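Section 6. Sorting Building Bricks by Color

This section sets out the procedure for placing, filling and checking the color bins. It applies to the large-stud brick assortment supplied under catalog number 1374 and to any compatible bricks added later. Unpacking and washing are covered in Section 5.

6.1 Placing the bins

1. Clear the back half of the sorting surface.
2. Set the three bins side by side. The standard order, left to right, is white, dark blue, yellow.
3. Leave the front half of the surface free for bricks that have yet to be sorted.

Note: The color of a bin does not have to match the color of its contents. In the standard layout, red bricks go in the dark blue bin, yellow bricks in the yellow bin and blue bricks in the white bin.

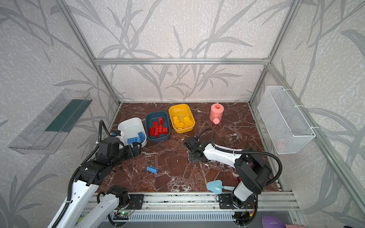 4. Check that each bin can be reached without leaning over another.
5. Record the layout on the card at the back of this manual if it differs from the standard order.

Caution: Polished stone surfaces scratch easily. Lift the bins when moving them. Do not drag them.

6.2 Filling the bins

1. Spread the unsorted bricks in a single layer.
2. Complete one color before starting the next. Blue is normally left until last.
3. Lower each brick below the rim before releasing it. Bricks may rest at any angle, studs up or down.
4. Stop filling when the pile is level with the rim. A full-size Memville bin weighs 564 grams when filled to this point and should be lifted with both hands.

Users at the Didisness play center asked whether bricks should be stacked before storage. Stacking is permitted but takes longer, and stacked bricks must be separated again before washing.
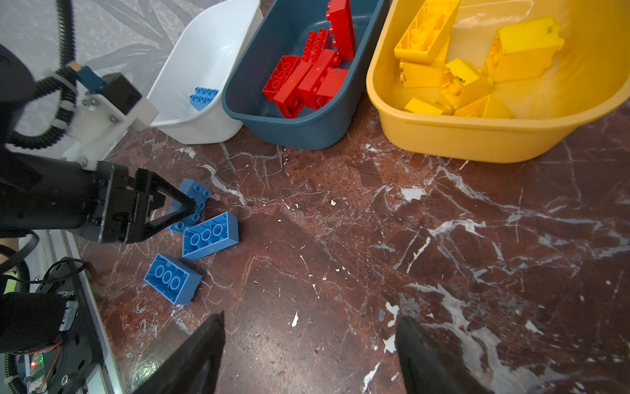
Loïc Langlois writes that he prefers to sort the smallest color group first, as it leaves more open space for the rest. Either sequence is acceptable under this section, provided that one color is completed at a time.

6.3 Checking and closing

1. Look over the open surface for bricks left behind, including the area behind the bins.
2. Look into each bin for bricks of the wrong color and move them.
3. Return toys that are not bricks to their own place. They may stand beside the bins during sorting but should not be put in them.
4. Wipe the surface with a soft, dry cloth. 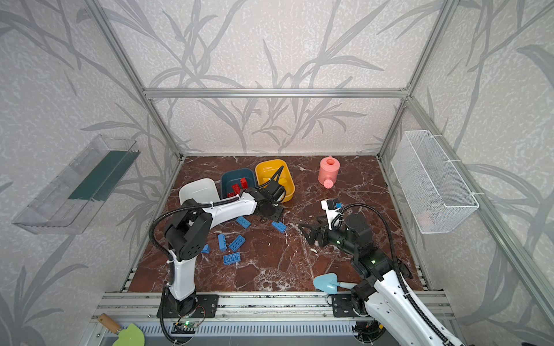
May a different set of bins be used with this assortment?
Any open plastic bin with a smooth rim is suitable. Collections of more than 1000 bricks should be divided between two sets.

Replacement layout cards are available from the Munard office on request.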